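Handout 6: Cable-driven wrists on the shared-bench suturing rig

Course notes, Zekow workshop, February term. Prepared by Humaira Hayat; bench procedure checked by Hanan Ghanem.

## 1. Scope

Handout 5 covered the linear stage and the base frame. These notes cover the wrist: how the cables are routed, how they are tensioned, and how the two arms are brought into a common coordinate system before any thread is handled. Needle selection is left to Handout 7.

The rig is a bench build. It is not sterile, not rated for anything, and must not be used on tissue of any kind other than the practice material kept in the drawer under the Jendholm bench.

## 2. Cable routing

Each instrument has four driven axes: roll, wrist pitch, and one per jaw. Jaw opening is the difference between the two jaw angles. Jaw yaw is their mean.

 opening = q3 - q4
 yaw = (q3 + q4) / 2

Both jaw angles are measured from the wrist centerline, same sign convention. Groups that wire the second jaw motor in reverse should change the sign in the configuration file and leave the formula alone.

Pitch motion changes the path length of both jaw cables. If this is not compensated, the jaws open or close as the wrist bends. The coupling matrix in the Cheema controller has one off-diagonal term per jaw for this purpose. The default value is zero. It has to be measured for each instrument:

1. Home all axes.
2. Close the jaws on the feeler strip at low current.
3. Step pitch through its range and log both jaw motor positions.
4. Fit a line to each log. The slope is the coupling term.

A visible curve in the residuals usually means a cable is riding on the edge of a pulley. Reseat it and repeat from step 1.

## 3. Tensioning

Tension each pair at the capstan with the clamp screw backed off. Tighten in small turns, alternating sides. Stop when the jaw has no free play at the tip with the motor held. Extra tension past this point adds friction and makes slow motion jerky, which shows up later as a knot that tightens in steps.

New cable stretches. Cycle every axis 50 times after the first tensioning, then check for play again.

## 4. Registration of the two arms

The arms are mounted on separate Flestell posts, so their base frames are unrelated until registered. Touch the closed tip of each arm to the same set of points on the calibration plate. Spread the points over the full work area and include at least two at a different height. Solve for the rigid transform by least squares and save it with the session.

Encoder counts for the home position of the current build, roll axis:

| Arm | Home count |
|---|---|
| Left | 2219 |
| Right | 2460 |

Counts change whenever a capstan is removed. Update the table on the bench sheet as well as the one in the controller.

## 5. Thread handling

Before the first stitch, run the handoff test: one arm holds a short piece of thread, the other takes it, and the first releases. The receiving jaws must close fully before the holding jaws open. Overlapping these two commands loses the thread.

Notes for the stitching exercise:

- Keep slack thread on one side of the work. A loop lying under an instrument shaft will be picked up by the wrist linkage.
- Set jaw current separately for thread and needle. The needle setting can damage thread.
- Pull knots down along the surface. Upward pull lifts the practice material.
- Trim tails before moving to the next stitch.

The wrist camera gives no depth. Approach the surface at reduced speed and watch the gap between the tip and its shadow.

## 6. To hand in

Per group: the coupling fits with residual plots, the registration error at each point, and the controller log of one stitch. State which cable pairs were retensioned during the session.

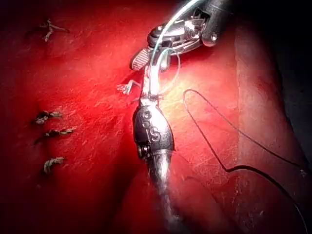 Fig. 1. Wrist camera view of both instruments, with tied knots at left and black thread at right.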